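Home | Opinion | Letters | About

In defence of the scratched box
Eimear Conneely, 6/4/26

Every spring I read that we must sort our toys into pretty baskets, one for each colour. I do not agree. For wooden blocks or plastic ones, an old metal bin with a wall in the middle is enough – and it may be scratched.

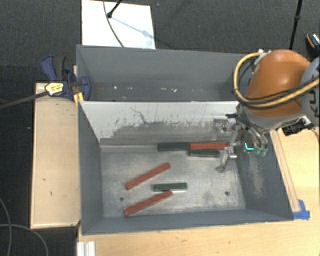

Children build with what lies mixed. When I sorted the colours each evening, mine only looked at them. I stopped in May.

We use cookies. Accept | Settings

© Boltness Letters | Contact | Back to top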